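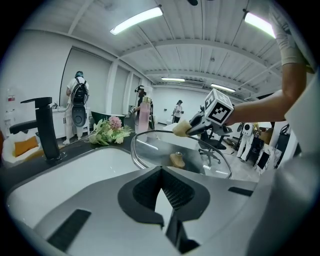 小道具共同保管庫「Posero」の整理事業は、申請書の工程表でいう第二段階、つまり「全点の登録と置き場所の確定」に入っています。第一段階の「ひとまず一か所に集める」は予定より早く終わりました。集めるだけなら、みなさん大変お得意です。問題はそのあとで、台所まわりの区画ひとつを取ってみても、シンクの脇の台に載っている丸いガラス蓋を「調理」に入れるか「食卓」に入れるかで、打ち合わせがまるまる一回つぶれました。縁が光っていて、つまみが小さな木の、あの蓋です。結論は「調理」、ただし対になる鍋は台帳のどこにも見当たりません。奥にある造花の花束は、満場一致で「装飾」になりました。今期もっとも円滑に進んだ議事です。

7月 文・Jemalora小道具整理班

1 登録の状況

今期末の登録点数は673点です。うち写真と寸法の両方がそろい、加盟劇団に貸し出せる状態になったものが342点あります。半分を超えた、と書けるのを大変うれしく思っています。残りは寸法が未記入か、写真はあるのに何を撮ったのか撮影者本人も思い出せないものです。後者については、次期から撮影時に品名を書いた紙を一緒に写し込む方式に改めます。なぜ初めからそうしなかったのか、というご質問は前回の面談でもいただきました。ごもっともです。

分類は申請時の計画どおり七つの大区分で運用しています。「調理」「食卓」「掃除」「衣類・髪」「家具」「水まわり」「装飾」です。途中で八つめの区分「その他」を作りたいという要望が何度も出ましたが、すべて却下しました。前身の倉庫では「その他」がいちばん大きな棚でしたので、同じ道は通らないことにしています。

なお、どの区分にも収まらないまま仮置きになっている品がほぼ55点あります。「ほぼ」というのは、ひと組と数えるか二点と数えるかで揉めている燭台があるためです。

2 掃除用具の区画について

中間面談で「掃除の道具ばかりが増えていないか」とのご指摘をいただきました。増えています。加盟劇団から寄せられる品のなかで、はたき、布きん、ブラシの類は断トツの一位です。どの劇団も家庭劇を一本はやっており、どの家庭劇にも誰かが掃除をしながら大事な告白をする場面があるからだろうと見ています。

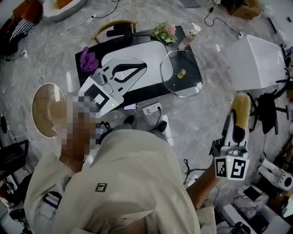 とはいえ、数が多いだけで状態はまちまちです。色の系統と柄の長さで並べ直したところ、同じ劇団が同じはたきを三回寄贈していたことが判明しました(三回とも礼状を出しています)。今後は受け入れ前に台帳と照合し、重複するものは受け取らずにお返しします。布類は一枚ごとの登録をあきらめ、色別の束で管理することにしました。紫の布だけは演目での使用頻度がなぜか高く、単独で登録しています。

掃除の区画には、布をたたんで戻すという単純な約束ごとがあります。守られている日と守られていない日の割合は記録していません。記録すると士気に響くと判断しました。

3 置き場所の確定

計画では今期中に全区画の床割りを終える予定でしたが、家具と水まわりが遅れています。原因は主として浴槽です。

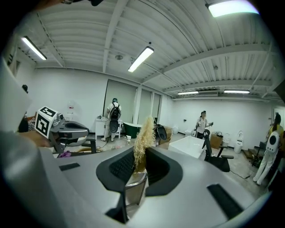
最終更新:7月 16時

浴槽は深緑で縁が白く、脚本家に人気があり、運搬係に人気がありません。当初の図面では入口に近い側に置くことになっていましたが、貸し出しの動線をふさぐため、奥の壁に寄せる案に直しました。図面の修正はこれで四度めになります。そのたびに白い小さな戸棚の位置も連動して変わり、戸棚の中身の一覧も書き換えになるので、浴槽一台の費用対効果についてはご理解を賜りたく存じます。

椅子は、事務用のものと舞台用のものを分けて置くことを目標にしています。現状では、黒いメッシュの背の椅子が舞台用なのか、班員が座るためのものなのか、台帳の上では区別がつきません。先日も一脚が「現代劇・会社の場面」として予約され、誰かの席がひとつ消えました。次期に背面へ札を付けます。木箱は家具ではなく運搬具として扱うことに決めましたが、加盟劇団からは「うちの芝居では椅子だ」との異議が出ており、調整中です。

「衣類・髪」の区画では、かつらのような毛物の保管方法が懸案として残っています。淡い金色の縮れた毛の品などは、置き方ひとつで形が変わるうえ、絡んだ毛をほどく作業が工程表に入っていませんでした。申請書を書いた時点では、毛が絡むという事実を見落としていた次第です。専用の台を購入する費用は、消耗品費の残りで賄える見込みです。縞の布物は衣類か室内布かで意見が割れており、いまのところ衣類に寄せています。

4 支出と協力先

支出は予算の範囲内です。棚板の追加分はPinheiroから割引で購入しました。割引の条件が「組み立てはご自身で」だったため、人件費の欄が少しふくらんでいます。差額は別紙の内訳をご覧ください。棚板が一枚余っている件も別紙に記載しました。説明書どおりに組んだつもりです。

Nerkatham基金からの第二回分の助成金は、ラベル用紙、保管箱、台帳の電子化に充てました。電子化は入力画面が完成し、現在は紙の台帳からの転記を続けています。旧台帳には「例のやつ」「前に使った大きいほう」といった品名が散見され、転記というよりは聞き取り調査の様相を呈しています。聞き取りに要した時間は業務日誌に含めてあります。

5 次期の予定

まず水まわりの床割りを確定し、浴槽をこれ以上動かさないことを班内で文書にします。続いて、仮置きの品を七区分のどれかに必ず収めます。燭台については多数決を取ります。貸し出し可能な品は、加盟劇団向けの一覧として順次公開し、予約の受付は当面、紙と電話の併用とします。

前回ご要望のあった見学については、通路の確保が済んだ区画からご案内できます。台所まわりと掃除の区画は次期の早い時期に可能です。鍋にお心当たりのある方は、あわせて整理班までご連絡ください。直径は蓋の側から測って台帳に載せてあります。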